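Supper Club Questions, Answered

I run a small supper club out of my apartment in Kaltby, and I get the same emails over and over, so I finally typed this up. Last updated 13/06/2016.

How do I get a seat?
Write to me and tell me how many of you there are. I keep a list, and when a date opens up I go down it from the top. If you can come on short notice (like, tomorrow) say so, because you'll get in a lot faster!

How many people do you seat?
Eight, tops. Six is nicer. I tried ten once and Mulugeta ate his soup on the stairs.

What does it cost?
199 a head for the full menu, and that covers everything except what you drink. Bring your own bottle, I don't charge for opening it.

Can you cook for vegetarians?
Sure, and I like doing it. Vegans too, but please give me a week. I can't promise anything safe for a serious nut allergy, my kitchen is just too small and I use almonds in half my desserts.

What kind of food is it?
Whatever I'm into that month. January was all stews and dumplings. Gadisa Demissie comes over to cook with me a few times a year and those nights are lentils, greens, slow onions and a lot of bread. They fill up first.

Is it fancy?
Not even a little. Black plates, plain table, come in your sweater.
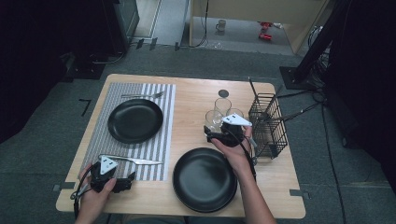
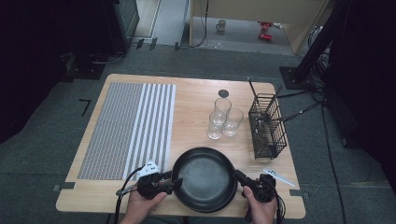
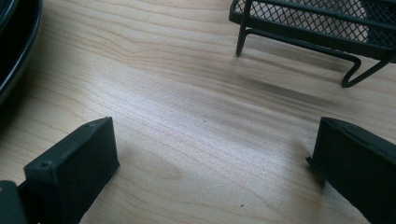

Do I have to talk to strangers?
Kind of, yeah! It's one table. People are usually shy until the bread comes out and then I can't get them to go home. If you want a quiet dinner for two, try Quintana down the hill, I go there myself on my nights off.

Can I bring my kids?
If they can sit through three courses, absolutely. Half price under twelve.

Where do you get your recipes?
Lots of places. My favorite is a 1944 cookbook that Vilho Nieminen gave me when he moved away, with his aunt's notes all over the margins. Her rye bread is the one everybody asks about, and yes, I'll email it to you.

What if I have to cancel?
Tell me two days ahead and you get all your money back. After that I've done the shopping, so I keep half.

Is there parking?
On the street behind the building. Don't use the bakery's lot, they do tow.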